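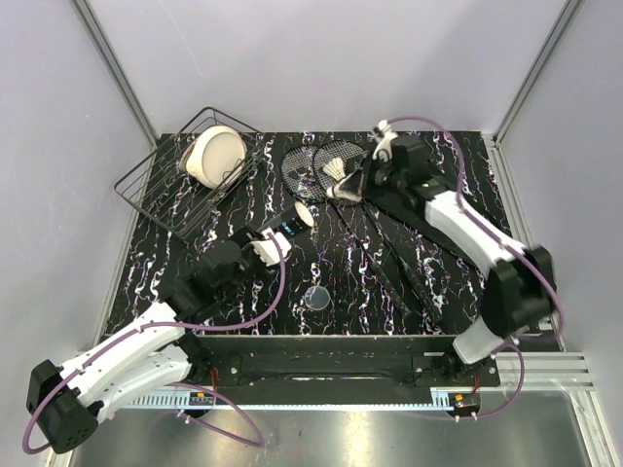 I've been asked to sign off another 80 episodes of the badminton task and I'm not sure we're learning anything from the ones we've got. For those who haven't followed the other thread: two arms, teleoperated, the job is to put the shuttlecocks away in their tube and get the lid back on. We copied the task idea from the Zervas write-up and everyone was very pleased with the first policy until I started moving things. Shift the tube a hand's width and it reaches for where the tube used to be. My theory is that the examples are far too alike. The dish rack is in the back left corner, the tube lies on the same diagonal with its pale end towards the rackets, the little clear lid is down near the front, and I bet if I pulled a dozen more starts I'd find the same again. So before I spend another week of operator time, has anyone got real evidence that more of the same helps? Not a feeling. Numbers, ideally with the failures left in.

Posted by latchkey_loop, 12th December

More data helps. There's your answer. We went from a policy that barely closed the gripper to one that finished most runs, and all we did was keep recording. I think people give up too early and then blame variety. A feather shuttlecock is an awful thing to pick up, the skirt gives and the cork rolls, and the model needs to see a lot of grasps before it gets anywhere.

Posted by mudlark77

"Finished most runs" out of how many, and who set the table up each time? I'm not trying to be rude, but if the same person who recorded the examples also laid out the test, you tested whether the policy can repeat your habits.

Posted by latchkey_loop

Fair. It was me both times. I still say the grasps got better, you could see it.

Posted by mudlark77

We had this at Skorkthorpe in August with a cutlery task. 88 episodes, all of them tidy, one operator, and the thing was hopeless if a fork pointed the wrong way. We threw in 12 messy ones as a test, with a different operator who hadn't been told the usual layout, and I was hoping to come back here and say it fixed everything. It didn't. It got a bit better on odd angles and a bit worse on the ordinary ones. So I'd be careful about anyone who tells you variety is free.

Posted by pennyfarthing_ml

Did you retrain from scratch or carry on from the old weights?

Posted by latchkey_loop

Carried on. Yes, I know. We ran out of machine time.

Posted by pennyfarthing_ml

Then I don't think that tells us much either way, sorry. You had a model already set in its ways and gave it a handful of examples that disagreed with the rest.

Posted by oblong

That's what I said at the time and was told to write it up anyway.

Posted by pennyfarthing_ml

Can I ask a basic question? Why are the rackets even on the table if the task is shuttlecocks and tube? Seems like you're making life hard for yourself. Shuttlecock on a bare surface, learn that, then add the clutter.

Posted by new_to_servos

Because people's tables have things on them. Also, a shuttlecock sitting on racket strings is a different pick from one lying on the table. The strings have some spring and if you come in low you catch the frame. I'd rather have that in the examples from the beginning than discover it in front of visitors. The Girnico lot did the bare surface version first and I've never seen them show it with anything else in reach, which makes me wonder.

Posted by latchkey_loop

That's a bit unfair on Girnico. They were clear that it was a stage one.

Posted by mudlark77

It was stage one two years ago.

Posted by oblong

Anyway, I went back through some of the starts last night with a cup of tea and a notepad, and tried to write down only what differed.

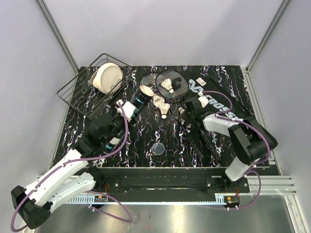 The list was shorter than I'd like. Shuttlecocks move about, fine, and you do get them bunched near the end of the tube in some and spread out in others. The lid wanders a few centimetres. After that I was scraping. The rack never comes forward. Rackets always have their heads crossed at the back and the handles towards us, because whoever sets up is right-handed and puts them down the way you'd put down rackets. I found no start where the tube was stood on end, and none where the lid was underneath anything. Those are the two things a person would do within five minutes of being left alone with this stuff.

I've got a second complaint which is the labels. Every episode is marked as a success or not by the operator who did it, straight after doing it. I rewatched a batch of the "successes" and in several I'd have said no. Lid resting on the tube and not pushed home, that sort of thing. If the model is copying those then it's learning that nearly is fine.

Posted by latchkey_loop

The label thing worries me more than the layout, to be honest. You can fix the layout with a sheet of random positions and somebody strict. Bad labels you have to go back and watch, all of them, and it's dreadful work.

Jestness has a review page where the second person only sees the last few seconds and has to say yes or no without seeing what the operator said. We tried it for a fortnight. Clunky, but the two people disagreed often enough that I stopped trusting our old figures.

Posted by oblong

Last few seconds only would miss the arms knocking a racket halfway across the table in the middle, though. Is that a success? Ours count it.

Posted by pennyfarthing_ml

Depends whether you'd let it near your own rackets.

Posted by mudlark77

I would not.

Right, what I'm going to propose. We don't record 80. We record 12, with positions drawn out of a hat, handles pointing wherever they land, rack allowed to move. Two operators. Somebody else marks them. Train from scratch with those swapped in for 12 of the old ones, so the total stays the same, and test on four layouts that neither operator has seen. If it makes no difference I'll come back and say so and mudlark can have the 80.

Posted by latchkey_loop

Four test layouts is nothing. You could get any answer you like out of four.

Posted by oblong

I know. It's what I can get the cell for. Several tries on each, and I'll post every one including the daft ones.

Posted by latchkey_loop

12 swapped in won't be enough to see anything, and then you'll say variety doesn't help, and we'll be having this conversation again. Do half and half or don't bother.

Posted by mudlark77

Half and half means re-recording half the set, and I'd have to ask for the operator time I've just been arguing we shouldn't spend. But I'll look at the bookings. Does anyone have a position sheet they're happy with, or do I have to write one?

Posted by latchkey_loop

I've got one from the cutlery job. It's in centimetres from the front left corner and the angles are all in steps, so it isn't properly random, but it stopped people arguing. Will dig it out.

Posted by pennyfarthing_ml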